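MFG 2656 Introduction to Automation
Notes to go with Week 7: our visit to the Fimberg open day

Welcome back, everyone, and thank you for being such good company on the bus. I promised I would type up my notes for those of you who couldn't make it to Cirkton, and for those who came but spent most of the afternoon stuck behind taller people (I was one of them). Please read these before lab. They are longer than I meant them to be, but there was a lot to talk about, and I would like you to have it all in one place when you sit down to write your report.

Where we went

Fimberg opens its workshop in the Galindo building to visitors once a year, and our group had the afternoon slot. The front hall had the big equipment in it: a palletizing arm behind a fence, a conveyor with a sorting gate, and the welding cell that everybody took videos of. Those are the machines we have been reading about in chapters 3 and 4, and it was lovely to see you recognize them. The light curtain on the palletizer stopped it twice while we were there, both times for a visitor's sleeve, and if you were watching the status lights you saw the whole restart procedure. Put that in your report if you caught it.

The back room was quieter and, to my mind, the better half of the visit. This was the Maria project, where the staff work on handling everyday objects with two arms at an ordinary table. The demonstration was eggs. I know a few of you were disappointed after the welding sparks, and I understand, but I hope I can talk you around, as nearly every idea from the second half of this course was on that table.

What the task asks for

Think first about how you would do it yourself. You pick up an egg from the table and put it into a cup in the carton, and you probably do it while talking to somebody. Now write it out as steps, the way we did with the pill sorter in Week 5. The machine has to find an egg, decide which arm should go for it, come in at an angle that won't push the egg away, close far enough to hold it and no farther, lift, travel over the eggs already seated, find a free cup, lower, and let go. When I wrote it out on the bus I got to 10 steps before I had even thought about what happens if something goes wrong, and I'm sure some of you will get to more.

There are also the things the arms have no business touching. Along the back of the table were a few other objects which had nothing to do with eggs, and the arms have to work with them in view. We will come back to that when we get to vision, so please keep it in the back of your mind.

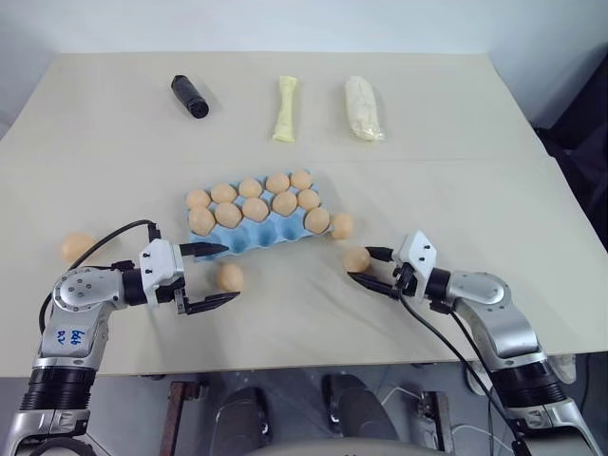
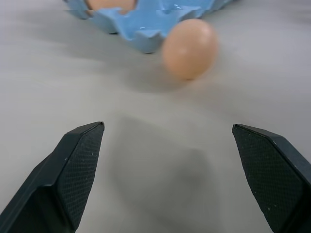
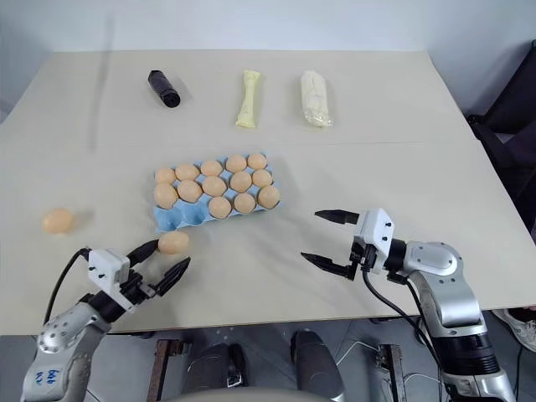
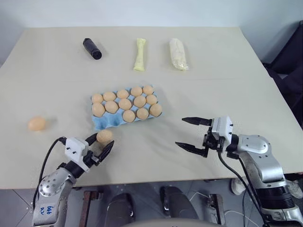

Choosing a grasp is where I would like you to spend most of your reading time this week. In the textbook the part always arrives in the same position, held in a fixture, and the gripper comes down on it from the same direction every time. A loose egg has no fixture. It has a long way and a short way, it can roll, and its shell will take a good deal of pressure spread over an area and very little at a point. Look at the last picture, where the left gripper has a finger on either side of an egg lying just off the front corner of the tray, close to the empty cups. The tray itself sits at an angle on the table, so a program that assumed nice square rows would be lowering its egg onto a divider. Whatever is guiding the arm has to deal with the tray as it lies, and with the neighbors too, for the middle row right behind those cups is full and there isn't much room for a pair of fingers to open again. Sketch that from above before lab, please, with the fingers drawn in, and mark where you think they would come closest to another egg. A pencil sketch is fine – I don't need anything from the CAD lab.

Notes on the fingers

Several of you asked on the way home how a hard gripper can hold something so breakable. Part of the answer is in the surface. In the second picture, the one taken from the wrist, you can make out a fine crosshatched texture on the inner faces of the fingers. Texture on a contact face is there to help with grip, and better grip means you can squeeze less for the same hold. Go back to the friction problem from Week 4 and work it again with an egg in place of the steel block. You may pick your own coefficient, but tell me where you got it!

The rest of the answer is in how the closing is controlled. You can close to a set width, or you can close until you feel a set resistance. Eggs vary in size even within one carton, so closing to a fixed width is a risk in both directions. I would like a short paragraph from each of you on which method you would choose and what sensor you would need for it.

Two arms, one table

A question for discussion: when does a second arm earn its keep? It costs money, it needs its own cabling and its own share of the table, and it is one more thing to run into. On the other hand an egg lying by the right end of the carton is an awkward reach for the left arm, and crossing over a full row to get it is asking for trouble. Draw the reach of each arm as a circle, shade the overlap, and decide on a rule for who goes first inside the shaded part. There are good rules and bad rules here but there isn't a single right one, so be ready to defend yours.

For your report

Please keep it to 2 pages, not counting sketches. Choose one machine from the front hall and compare it with the egg table. I'd like to see you cover how each one knows where the part is, what each one does when the part isn't where it should be, and what keeps the people nearby safe. If you missed the trip, use these notes and the palletizer section in chapter 4, and come see me during office hours if you need more to go on.

One more bit of housekeeping. Visitor badges from the Galindo building need to go back in the envelope by the lab door, including the ones that went home in coat pockets (I found mine this morning). Safety glasses belong to us, so those go in the usual drawer.

Reading for next time: chapter 6, all of it, and the first half of chapter 7 up to the section on compliance.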